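Trisemcombe Family History Boards > Surnames and Places > Tangen, and the Comlow ship story

Started by millrace_peg

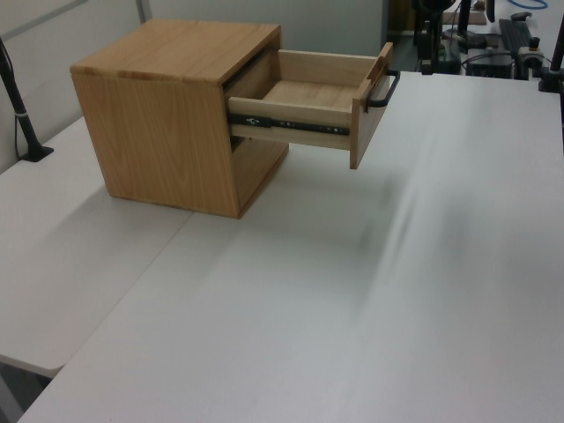 Oak-colored cabinet with the drawer open.

millrace_peg wrote:

I've been working on my great-grandfather, Ragnvald Tangen, for longer than he worked at anything himself, if my grandmother is to be believed. The family version goes like this. He came over from Norway as a boy, jumped ship, walked inland to Comlow and was hired at the Duler mill the same afternoon because he could lift more than the horse.

I can prove the mill. He's on the Duler pay sheets, paid by the day, name spelled three ways in one month. The rest I can't touch. No passenger list, no crew list, no naturalization papers. In the census he says Norway once, "Norway Sea" once (thank you, census taker), and the last time he says he was born in this state, which would have surprised everybody who had to listen to him talk.

Has anyone had luck with crew desertions? And does anyone else have Tangens near Comlow before the mill closed?

stumpfield wrote:

First thing, throw out the horse.

Second, Tangen is a farm name. It means a spit of land, more or less, and Norway has a great many spits of land. Anyone who lived on one could be a Tangen, and if he moved to another farm he could be something else by Christmas. You may be looking for a boy who was never called Tangen until someone at the mill asked him for a last name. Do you have his father's first name? If you do, look for Ragnvald plus that plus -sen.

millrace_peg wrote:

The marriage record gives his father as "Ole." I'm told this narrows it down to half the country.

stumpfield wrote:

The larger half, yes.

ottoline_b wrote:

I'm going to stick up for the ship. Plenty of young sailors walked off in port and never filled out a thing. You won't find him on a passenger list if he wasn't a passenger. My own great-uncle did it, and the only paper on him for nine years is a fine for spitting.

Were there other Norwegians at Duler? They tended to go where a cousin already had a bed.

stumpfield wrote:

With respect to the great-uncle, every Scandinavian family on this board jumped ship. If they'd all done it there wouldn't have been a vessel left with a crew. Most of them bought a ticket, were sick for two weeks and got on a train. It doesn't make much of a story, so the grandkids improved it.

ottoline_b wrote:

Some of them must have jumped or there'd be no story to borrow.

stumpfield wrote:

I believe that argument has also been used for mermaids.

quillfeather wrote:

Moderator here, enjoying this, but please keep the mermaids in Off Topic.

Peg, the Comlow Lutheran books are worth your time. The early minister wrote down the home parish of anybody who took communion, and often the farm too. They were filmed, badly, and there's no index. My copy of the film runs to 500 pages and I'd say a third are readable on a sunny day. The marriage you found, was it the church entry or the county one?

millrace_peg wrote:

County. I didn't know there was a church one. My grandmother always said he wouldn't set foot in a church, so I never looked.

quillfeather wrote:

They all wouldn't set foot in a church. Then you find them in the register with 13 godchildren. Look.

dale_at_the_weir wrote:

Coming at this from the Bhutto Road end. My mother's people had the boarding house there, and she kept the account book, which I now have along with the rest of her opinions. There's an "R. Tangen" and a "K. Tangen" sharing a room, rent paid together. K. leaves in March and R. stays on. Next to K. she copied out "gone to brother." I always took it to mean K. went off to join a brother somewhere else, but it never sat right with me.

The book doesn't give a year on that page. The pages on either side are before the mill fire.

millrace_peg wrote:

Dale, I had to get up and walk around the kitchen. Nobody in my family has ever mentioned a K. He was supposed to be alone! That was the whole point of him, he was alone and he was strong.

Could you post what's written before and after? Even if it's just the coal bill.

dale_at_the_weir wrote:

It is mostly the coal bill. I'll type it up tonight once the dishes are done.

stumpfield wrote:

Careful with this. Two men of the same farm name in one room could be brothers, cousins, or two fellows from the same spit of land who couldn't stand each other. "Gone to brother" does suggest a third, though. Three Tangens is enough to start looking at emigration lists for a group, same port, same week. Ticketed, I would add.

ottoline_b wrote:

Or two ticketed and one who jumped ship to meet them.

stumpfield wrote:

You're not going to let him buy a ticket, are you.

ottoline_b wrote:

I am not.

hobnail wrote:

Just a warning on the big online trees. There's a Ragnvald Tangen in one of them with a line running back to a king, and when I clicked through, his mother was born after he was. That tree has 2000 people in it and I wouldn't lend money to any of them. Someone will have copied it by now, and then someone copied that, and it starts to look like agreement.

millrace_peg wrote:

I know that tree. I wrote to the owner and was told the king was "well documented." I don't doubt the king. It's the bit between him and the mill.

quillfeather wrote:

Peg, I went ahead and looked, the film was already out. There's a Tangen marriage in the Comlow book, groom's name starts with R and then there's a blot. Home parish is given. I can make out a capital S or possibly an L, and it ends in "dal." The witness signed as Knut Tangen, very neat hand, much better than the minister's.

I'll put the scan in the Help Me Read This section. More eyes, please.

millrace_peg wrote:

Knut. Well, hello, Knut.

stumpfield wrote:

I say L. Look at how he writes Lars further down the page.

ottoline_b wrote:

It's plainly an S.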